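Tourism Product Design, Unit 2
Handout for students: How a honeymoon package is put together
Prepared by Dindo Evangelista

Please read this handout before the seminar and bring your own notes on the Barredo brochure. We will use the same brochure for the exercise at the end.

1. What the couple is buying

A honeymoon package looks like a normal holiday package with flowers on the bed. For the seller it is a different product. The couple usually travels only a few days after a large and tiring event, and many decisions were made months before by two people, sometimes also by their parents. The money can come from a gift list. So the person who pays, the person who chooses and the person who travels are not always the same.

In the course we use the word "core" for transport and room, and the word "frame" for everything that makes the trip feel like a honeymoon: late breakfast, private transfer, a table with a view. The core is expensive to change. The frame is cheap to change, and most complaints are about the frame.

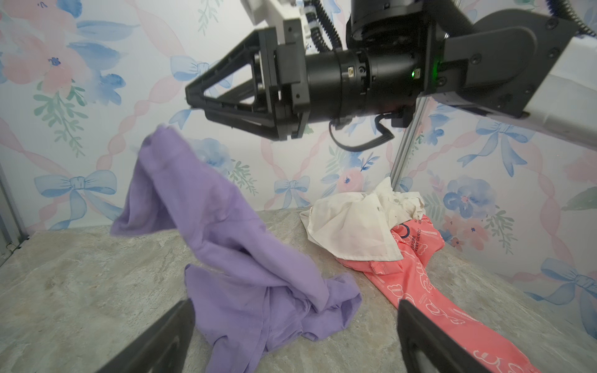 Fig. 1. Robot arm with black gripper.

2. Reading the price

Take the case of Folier, a small agency which sells island stays to newly married couples. Its basic package costs 2000 per couple without flights. From this sum, 458 goes to what Folier calls "romantic extras". When the students of last year asked the hotel for the same extras separately, the price was 181. The difference is not a cheating. It pays for the person who answers the telephone when the boat is late, and for the risk that the couple cancels.

Still, you should be able to explain such a difference to a customer in simple words. If you cannot explain it, the package has a problem.

3. Season and weather

Weddings follow the school calendar and the weather at home. The weather at the destination follows its own rules. A couple who marries in November may find a beach place in its rainy weeks, and the low price in the brochure does not tell them why it is low. A good consultant says it early, before the couple has shown the pictures of the hotel to their friends.

Some agencies solve this with a delayed honeymoon. Kistent offers a short stay of two nights directly after the wedding and a long trip later in the year. The short stay is nearly always in the same country. Students often think that it is only a sales trick, but in the interviews the couples spoke well about it. They slept, they opened the gifts, and they packed for the long trip without hurry.

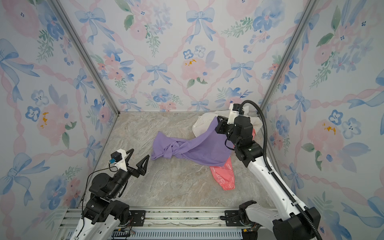 Page 2

4. Words in the brochure

Underline in your copy every adjective which cannot be checked. "Secluded" and "dreamy" cannot be checked. "Ten minutes on foot to the beach" can be checked, and it sells better than many students expect.

Wolitz, the second agency in our reading, writes its texts with a fixed order: how you arrive, where you sleep, what you eat, what you can do when it rains. I find this order very useful and I recommend it for your own work.

5. Exercise

Work in pairs. Choose one package from the Barredo brochure and separate the core from the frame. Then write a new text for it in the Wolitz order, not longer than one page. Do not change the price. Mark with a pencil the sentences you are not sure about, and we will discuss them in the seminar.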